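Re: [fatport-celebrants] Obituary wording, blended families

Bergþóra Blöndal wrote:
> Hi all, I'm helping a family in Fatport with a notice for their dad and
> I'm stuck on the "survived by" part. He was married twice, had two kids
> with each wife, and raised a stepson from age 3 who never took his name.
> The first wife is alive and plans to come to the service. The second
> wife would like her left out, the older kids would like her in. The
> paper wants it by noon and gives us 60 lines. How do you all handle
> this? Also, does anybody still write "in lieu of flowers"? It sounds so
> stiff to me.
> Bergþóra

Oh boy, Bergþóra, I've had this exact one. More than once! I'll give you what I do and the others can tell me I'm wrong.

Stepson first, that's the easy part. If he was raised from age 3, he goes in the list with the other kids, in birth order, no "step" in front of his name unless he asks for it. Ask him directly, though. I had a family last December where I smoothed it all over and just wrote "his children," and the stepdaughter called me in tears, and I thought I'd blown it, but she wanted her own dad's name to stay out of the confusion and would have liked the "step" kept in. So now I call. It takes 2 minutes.
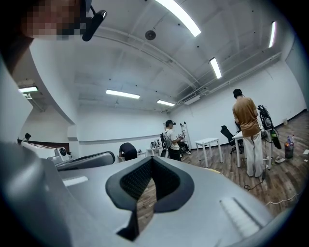 Wood floor, seen past the gripper

The first wife is harder. What has worked for me is putting her with the kids and leaving her out of the survivors altogether. Something like "father of (names), with his former wife (name), and of (names), with his wife (name)." She's in the notice, the older kids see their mom's name in print, and the widow keeps the top line to herself as the wife who survives him. I've only had one widow turn that down, and she turned down everything, including the hymns.

If it gets really heated, I read both versions out loud over the phone. I read slowly, and I don't say which one I like. People hear it differently when it's somebody else's voice. A lot of the time one side just gives up around the second sentence and says fine, fine, print it.

Careful with the 60 lines, by the way. The paper counts the headline and the photo credit (I know!), and long names wrap in those skinny columns. I draft for a good bit less and let the family add one thing back at the end. It's nearly always the dog.

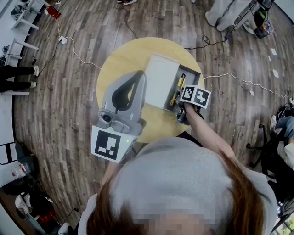 The round yellow table, drawer open, pliers and screwdriver inside

On flowers: yes, people still write "in lieu of," and the older ladies expect it, but I dropped it. I put "The family welcomes flowers" or "If you'd like to give something in his memory," and then the name of the place. Please check that the place takes memorial gifts before it goes to print. I once sent 30 people to a donation page that had been closed since the spring.

And if you're using Brøndum for the service, send them the same text you send the paper, the very same file. They set the folded cards from whatever landed in their inbox first, and I've seen a card and a notice with two different middle names. Not a fun morning.

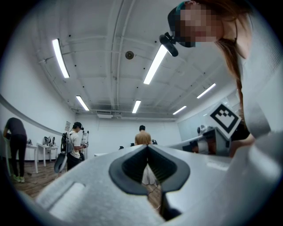
Oh, and the reception line goes last, after the burial at Iritetti, with the street name spelled out. If they're having it at Oltetti, say "upstairs," or half the cousins will sit down in the café and order lunch.

Can you post the version you end up with, names taken out? I'd like to keep a few of these in one place so the new folks on the list have something to start from. And tell the family I'm sorry about their dad. He sounds like he had a full house.

I'm home until 3 if you want to read it to me before you hit send.

Yeison Chávez
Fatport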